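"We Closed the School Before Anyone Asked Us"

02/05/2026

When measles came to the district of Quartey, Kekeli Mensah had been in her post as a public health nurse for only 6 months. She remembers the first phone call well. "It was a mother from Basisura. She said her two boys had spots and fever, and the older one had been in class the day before."

The school closed the next morning. Mensah made this decision together with the head teacher, and she says she would do it again. "Some parents were angry with me. I understand them. They had to stay home from work and they lost money."

By the end of March the district had given 3,561 vaccine doses. I asked her if this was enough.
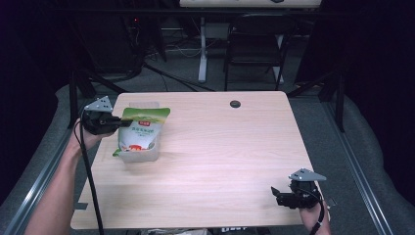 "For the town, yes. For the villages, no," she answered. The plan was for 3,651 doses, and the missing ones were almost all in Rellero, where the road was closed by floods for many days. Her colleague Esi Quaye went there twice by boat with a cold box on her knees.

Quaye joined our talk later and she was more critical. "We asked for a second refrigerator last year," she said. "It came after the outbreak – what can I say?"

Both women speak with respect about the families who kept their children at home. There were no police and no fines. Mensah called parents every evening, often until ten o'clock, and wrote their questions in a school notebook.

The school is open again now. Next month the team will go back to Rellero, and Mensah wants to take the notebook with her.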